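Recording a crate-packing task with the hand-held gripper
Posted by Iolanda Macedo, 2024-03-03

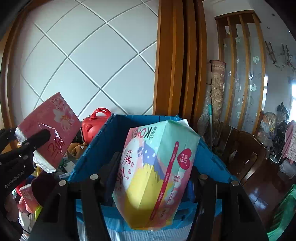
A red paper package held beside the blue crate, with a Kotex package already standing inside.

These steps cover packing soft goods into a crate. Charge the gripper first and check that the fingers close fully.

1. Put the crate where you can reach all four sides without moving your feet.
2. Start recording with the fingers open and hold still for a moment.
3. Close on the package slowly. Clear wrap slides, so take a deeper grip than you would on a box.
4. Lift straight up, move over the crate, lower, and open. Don't drop the item in.
5. Back the fingers out the way they came — a sideways exit drags tall packages over.
6. Stop recording before you reset the items.

Change the order and the starting spots between takes. If you fumble a grasp, finish the take and mark it "retry" in the log. Rosângela Amaral reads those separately.

We stop at 200 takes per room. The Wasow set has 1,267 so far, and 127 of them are marked retry. Upload to the Cormont folder at the end of each session, and leave the file names as they are.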